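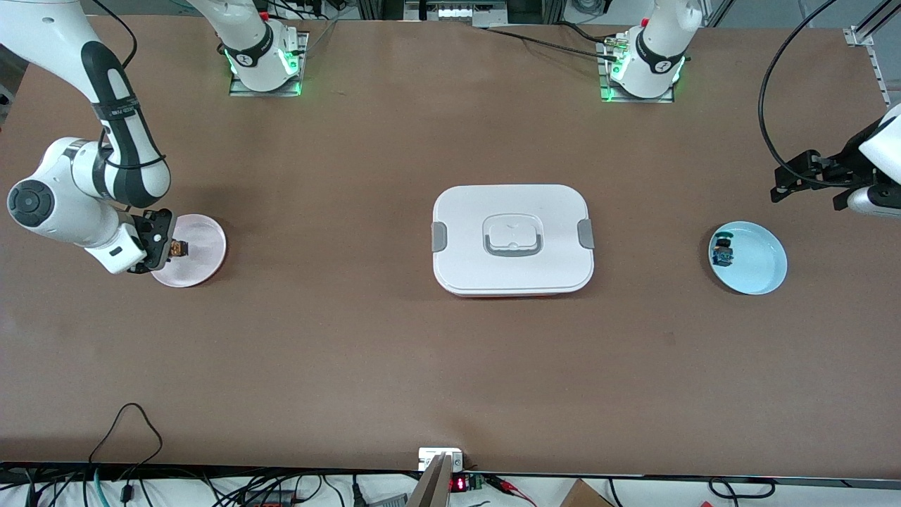

Figura 3. Plato rosa, recipiente blanco con tapa y plato azul claro.

3. Primera puesta en marcha del lavavajillas Neritz

Lea esta sección entera antes de enchufar nada. Sabemos que no lo hará, así que lo grave va en las advertencias.

1. Retire los bloqueos de transporte de las cestas. Son 3 y el último está donde menos apetece meter la mano.
2. Abra la llave de paso y espere. Si oye gotear, ciérrela y vuelva a apretar la manguera.
3. Llene el depósito de sal hasta el borde. La sal de mesa no sirve, por muy marina que sea.
4. Coloque los platos en la cesta inferior, mirando al centro. Los recipientes van arriba, boca abajo y con la tapa aparte.
5. Seleccione el programa 11 (Enjuague inicial) y pulse Inicio. Dura unos 15 minutos.

Nota: si la pantalla muestra el código 1744, la puerta está mal cerrada. Empújela hasta oír el clic. Un portazo produce el mismo código, más una factura.

PRECAUCIÓN: no deje la puerta abierta en horizontal. Aguanta la cesta cargada, pero no a quien se sube a ella para alcanzar el armario.

Servicio técnico Bañuelos: cerrado en agosto. Los avisos de ese mes los recoge Cadi Bowen por escrito y se atienden en septiembre.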